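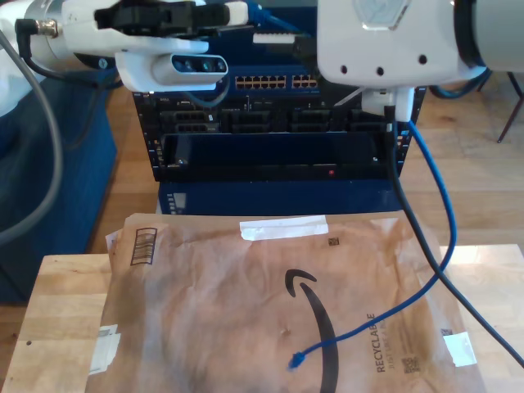
갈색 봉투 위로 지나가는 파란 랜선

보식 토끼집을 소개합니다

안녕하세요, 보식(Bosik) 토끼집을 꾸려 가는 줄러 벌로그예요. 이름 때문에 식당이냐고 묻는 전화가 아직도 가끔 오는데, 저희는 잘컴에서 갈 곳 없는 토끼를 받아 돌보고 새 가족을 찾아 주는 작은 보호소랍니다. 보식은 제가 처음 데려온 회색 토끼 이름이에요. 성격은 고약했고(제 슬리퍼를 세 켤레나 해치웠어요) 고수 잎이라면 자다가도 벌떡 일어났죠. 그 녀석을 키우면서 토끼 키우는 분들과 알고 지내게 됐고, 이사 간다, 아이가 알레르기다, 암컷인 줄 알았는데 수컷이더라 하는 사연이 하나둘 저희 집 거실로 모여들었어요. 거실에 토끼가 여섯 마리가 되던 해에 아내가 조용히 창고 임대 광고를 오려서 냉장고에 붙여 놓더라고요. 그게 시작이었어요!

지금은 건물 두 채를 씁니다. 큰 쪽에는 건강한 토끼들이 지내고, 작은 쪽은 막 들어온 친구들이 따로 머무는 곳이에요. 한 번에 최대 12마리까지만 받고 있어요. 더 받으면 안 되냐는 말씀을 많이 듣는데요, 토끼는 밥을 안 먹기 시작하면 몇 시간이 급한 동물이라 한 마리 한 마리 똥 상태까지 봐야 하거든요. 그래서 자리가 없을 때는 대기 명단에 올려 드리고, 그동안 집에서 어떻게 돌보시면 되는지 전화로 같이 이야기합니다. 지금까지 새 가족을 만난 토끼는 490마리예요. 입양 간 아이들 사진이 사무실 벽을 거의 다 덮었어요. 액자는 포기했고 그냥 압정으로 꽂습니다. 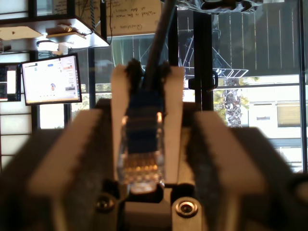 입양 절차도 말씀드릴게요. 먼저 전화로 편하게 이야기를 나누고, 그다음에 직접 오셔서 토끼를 만나 보시면 돼요. 첫 방문 날 바로 데려가실 수는 없어요. 바닥에 앉아서 한참 기다려 보셔야 누가 다가오는지, 누가 등을 돌리는지 알 수 있으니까요. 등을 돌린 토끼한테 반해서 가시는 분도 꽤 많아요. 이미 토끼를 키우고 계시다면 꼭 함께 데려와 주세요. 짝 맞추기는 어틸러 러커토시가 맡고 있는데, 이 일만큼은 저보다 훨씬 낫습니다. 저는 토끼 둘이 서로 그루밍해 주면 감격해서 정신을 못 차리는데 어틸러는 그 순간에도 귀 각도를 보고 있어요. 중성화는 모두 하고 보내 드리고, 예방접종 기록도 챙겨 드려요. 입양하신 뒤에 도저히 안 되겠다 싶으면 언제든 저희에게 돌려보내 주세요. 몇 년이 지났어도 괜찮고, 혼내지 않아요.

먹이 얘기를 안 할 수가 없네요. 저희는 건초를 코즈머 농장에서 받아 옵니다. 10월이면 그해 마지막 건초가 들어오는데, 문 열자마자 풀 냄새가 확 나서 저는 그날이 일 년 중 제일 좋아요. 사료는 조금만 주고 건초는 늘 가득 채워 둡니다. 양배추나 당근을 들고 오시는 분들이 계신데 마음은 정말 감사하지만 당근은 간식이에요, 간식! 차라리 민들레 잎이나 바질을 한 줌 가져다주시면 토끼들한테 인기 최고가 되실 거예요.
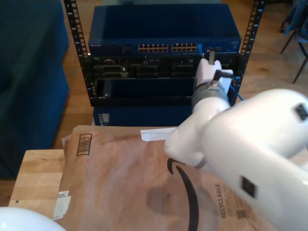

토끼방 건초 선반은 오토 라츠가 전부 손으로 짜 준 것들이에요. 튼튼하긴 한데 못으로 고정해 놔서, 다리 불편한 할머니 토끼가 들어오면 높이를 낮추려고 매번 못을 뽑아야 해요. 그래서 다음 선반은 기둥부터 바꿔 보려고 합니다. 사진에 있는 검은 랙처럼 작고 네모난 구멍이 줄줄이 뚫린 기둥이면 딱 좋겠더라고요. 저 위쪽에 파란 스위치가 달려 있듯이, 선반도 원하는 구멍에 맞춰 걸면 되니까요. 집이나 회사에서 이런 기둥을 처분하실 일이 있으면 저희한테 먼저 연락 주세요. 조금 긁힌 것도 좋습니다. 다만 모서리가 날카롭게 휜 건 토끼들이 턱을 비비다가 다칠 수 있어서 받기가 어려워요.

돈 이야기는 늘 쑥스럽지만, 살림은 후원금과 입양비로 꾸려요. 제일 크게 나가는 건 치과 진료비예요. 토끼 이빨은 평생 자라는데 어릴 때 건초를 못 먹은 아이들은 어금니가 엉망인 경우가 많거든요. 진료는 레모 빌라 선생님이 봐 주시고, 급하면 저녁에도 문을 열어 주십니다. 매달 후원해 주시는 분이 이번에 딱 100명이 됐어요. 명단을 보다가 좀 울었습니다. 포르니스라는 소식지도 보내 드려요. 아코시 보로시가 쓰는데, 제 글보다 짧고 재미있고 맞춤법도 맞아요.

놀러 오실 분은 오후 2시 이후에 와 주세요. 오전에는 청소하고 약 먹이느라 초인종 소리를 못 들을 때가 많아요. 주차는 건물 뒤쪽에 하시면 되고, 강아지는 아무리 순해도 차에도 데려오지 말아 주세요. 냄새만으로도 겁먹는 토끼들이 있어요. 건초 알레르기가 있으신 분은 마스크를 챙겨 오시고, 검은 바지는 웬만하면 입지 마세요. 털갈이 철에는 돌이킬 수가 없습니다.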